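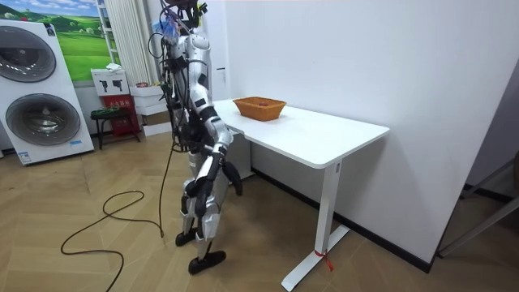

An orange wicker basket on a white desk, with a humanoid robot facing it.

April 12, 2018 – Pustik has patched its village sim Calado again, this time to stop sheep paying rent. Update 24 went live this morning on the Troken store and weighs in at 628 MB, a lot of download for one flock.

The fault crept in with the December update, which let any household own livestock and, through a slip in the tax table, the other way round. One player on the Tona server reported a ram with 1000 coins and a seat on the parish council.
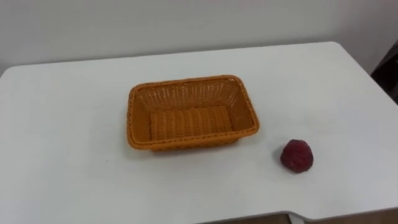
The orange basket, empty, on the white tabletop.

Saves from older versions will load, though animals lose any savings above 100 coins. Pustik says the ram may keep his seat until the next election. Mods that touch housing will need updating before you play.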